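Ticket: steam press tripping breaker, laundry room 3
Site: Hulta
Opened Jul 12, 2024
Status: open, waiting on part

Press at Hulta trips the breaker when the boiler kicks in. Not every time. Same outlet ran fine in February. Unplugged everything else on the circuit, still trips.

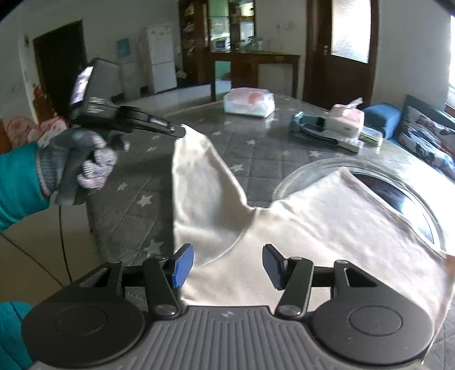 Cream piece, stitched hem, on the table.

Swapped the cord for the spare from Tekleab. Held 18 minutes, then tripped again. So not the cord. Drained the boiler, lots of scale came out, gray and gritty. Refilled with filtered water. Reset, ran it on low for 10 min, no trip. On high it went right away.
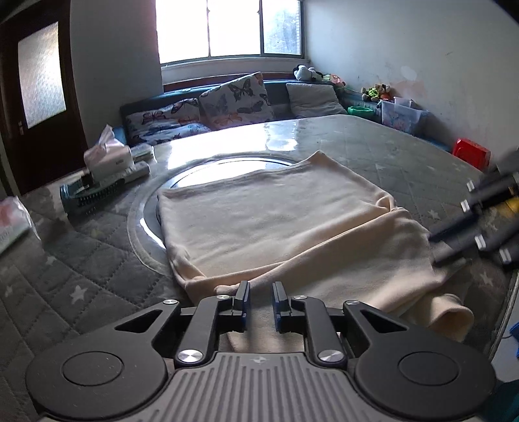 Cream fleece, near edge.

Called Gastotia support. On hold 21 minutes. They think heating element is leaking to ground, want a resistence reading with the unit cold. Will do first thing. No pressing untill then, folding only. Orders for Stusteo go out unpressed, they've been told.

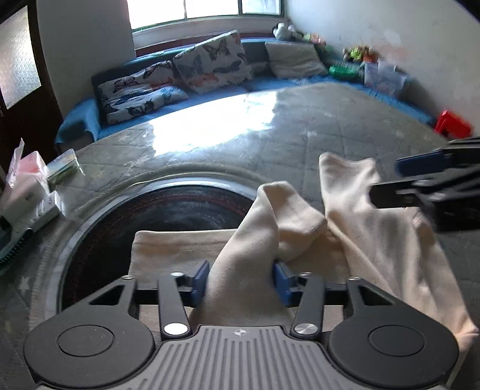 Beige fabric on the gray table.

Update: reading is low, element is bad. Gastotia shipping a new one, part only, we fit it. Need new gasket too, old one is cracked. Leave breaker 3 OFF and tagged. Will update when the box shows up.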